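Lokov Small Canvas Tool Bag, Long-Term Review
By Colton Gill
June 5, 2018

Lachance discontinued its riveted bag in January, so the Lokov is now the default choice for a short service kit. I carried one on boiler and pump calls for 4 months. Contents were the same throughout: two adjustable wrenches, a Kakport driver set, a multimeter, tape and a tin of fittings.

Fabric and Finish

The maker rates the canvas at 330 grams per square meter. That is light for this class. It folds flat when empty but gives little protection against a dropped wrench. Color fades early along the folds, and dust settles into the weave. Brushing removes most of it. Machine washing is not advised — the wax goes first. 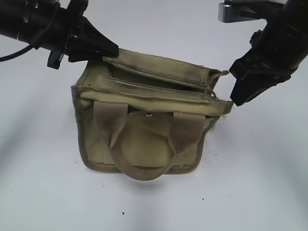
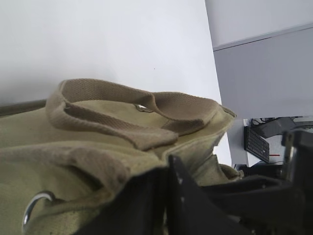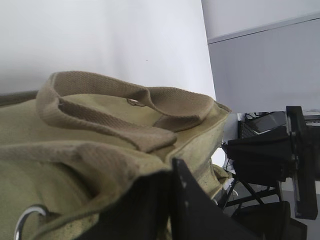
Khaki-green canvas with surface wear; the woven handle is clearest in the second and third views.

Handle and Load

Masaru Kikuchi lent me a luggage scale for the load check. At 15 pounds the handle stitching held and the webbing did not stretch measurably. The strap is wide enough for bare hands, though its edges fuzz with use. A padded wrap from Flelby fits over it.

Access

There are 3 inside pockets, all too shallow for a long driver. The multimeter needs its own pouch.

Rating: 3 out of 5. Suitable for light kits only.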